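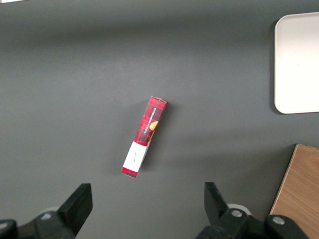

Tabletop reset rules are the house habits a robot group follows for putting objects back between trials. I've kept the Ellstead set for a while now, so this entry leans on what I know best (sorry, Colorport folks!).

The oldest rule says a boxed item gets a fresh angle every trial. If you always square it up to the table, the arm learns your tidiness and falls apart the first time a box lies crooked. Ellstead asks for 9 angles per item, and Skollton gets by on 8, which I think is a bit stingy.

Trays are supposed to start empty. Drawers start shut, and both grippers start open.

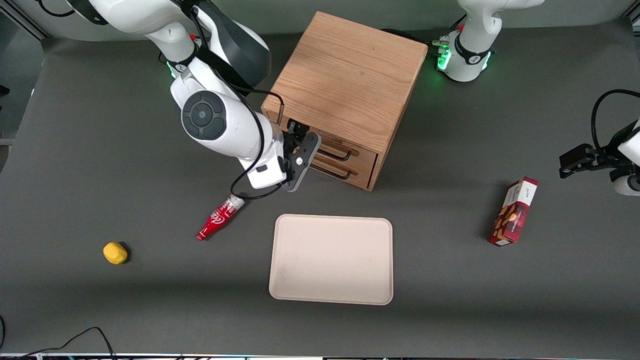
Two-arm table with drawer cabinet, tray and grocery items.

Cables are where people argue. The Ifans version wants slack checked at every reset, while ours says every 200 trials or after any snag – I've come around to theirs, mostly. Packaging gets swapped once the corners go soft, and you write the swap in the log before the next trial, please!

See also: Trial log, Start pose, Stop button etiquette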